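Clisar hand grippers, bedroom set: can it cope with laundry yet?
Reviewed by Ohemaa Lamptey

The Clisar is a pair of hand-held grippers, one per hand, used to record chores so that a machine can learn them later. There is no arm in the kit. A person does the work through the jaws, and the recordings go to whatever arm you own, in our case a Tirik. I used the pair for most of May, on laundry at the bed.

The jaws are thick black plastic, screwed at the joints, and close to narrow tips. On a T-shirt spread over a duvet that geometry matters a good deal. A blunt jaw pushes the cloth along ahead of it; a narrow one can get under a hem.
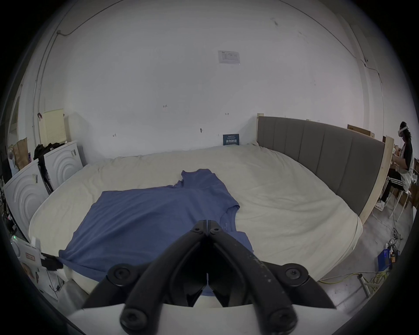
Can a machine trained this way fold a shirt without help? Sometimes, if the shirt starts flat and the collar is where the software expects it.

From a rumpled start, our Tirik finished two shirts out of 28. From flat it did much better, although the sleeves were seldom square. The older Smadi grippers gave us nothing usable from either start, mainly through slip at the hem.

Grip force is adequate for cotton. Fine knits are a problem, and so is any soft bedding underneath, as the tips tend to pick up both layers. The remedy is to approach at a shallow angle and close late.
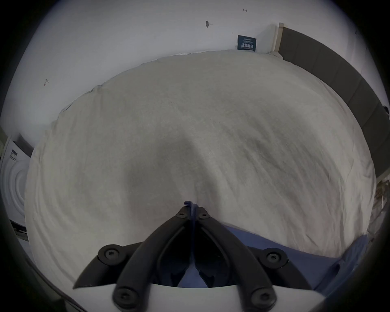
That takes practice. My first hour of recordings was worthless, and I would allow a full morning before keeping anything. The closing action is smooth, with little play at the pivot after more than 2000 cycles. The black plastic scuffs early – cosmetic, as far as I can tell.

Larger pieces need both hands. One gripper holds a corner up while the other finds the next edge, and the timing between the two is what the trained arm copies worst. It lets go too soon. The Jevberg software can slow the handover, at the cost of a fold that takes longer than doing it yourself. 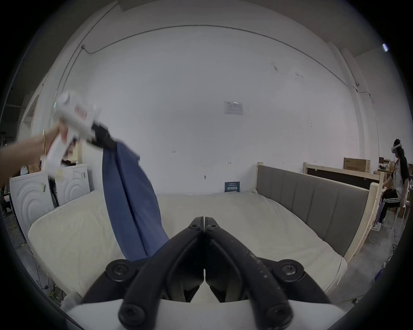 Verdict

Good hardware for recording, sensibly made and easy to service with one driver. As a route to an automatic laundry it is early. I would buy the pair again for research and would not yet promise anyone a folded shirt. Spare tips should be in the box and are sold separately.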